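Chapter 4
Surfaces and Fabrics at the Work Table

Before a person learns to fold, cut or pack a cloth, he or she should learn to look at it. In this chapter we study two things which are always together in a small workshop: the fabric, and the table on which it is put. Students often want to go directly to the folding exercises in Chapter 5. I ask you to wait a little.

We begin with woven cloth. In a basket weave, the threads go over and under each other in groups, and the surface gets small ridges which the finger can feel. When such a cloth is held at one point, it hangs in folds, and the weave near this point is pressed together and makes creases.

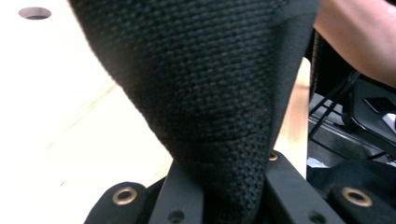 Eliseo Cervantes does not agree that dark cloth is good for beginners. He wrote to me in April that his students at Cutcombe could not see the creases on black, and that he gives them undyed cotton for the first 30 lessons. I keep the black cloth in the course, but a teacher who prefers the cotton may change it without any harm to the later chapters.

Now we come to the table. A light wooden top is a good choice for this work. Dark threads are easy to find on it, and the lines of the grain can help you when you want to lay an edge straight. Its weak point is the reflection of the lamp.
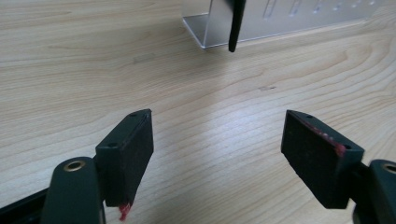 Move the lamp to the side until you can see the grain in every part where you will work. Then pass a dry hand slowly over the wood. If a thread catches, the place is rough and must be smoothed before any fine cloth is put on it. 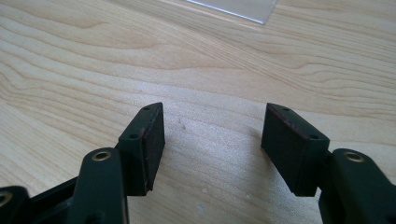

A lacquered top should be wiped with a soft cloth that is only a little damp. Leave it for about 90 minutes before you put fabric on it again. Do not use wax, which can go into the threads and leave a stain.

4.1 Words you need in this chapter

Grain: the lines in the wood, made by the growth of the tree.
Weave: the way in which the threads of a cloth cross.
Crease: a line that stays in the cloth after it was pressed or folded.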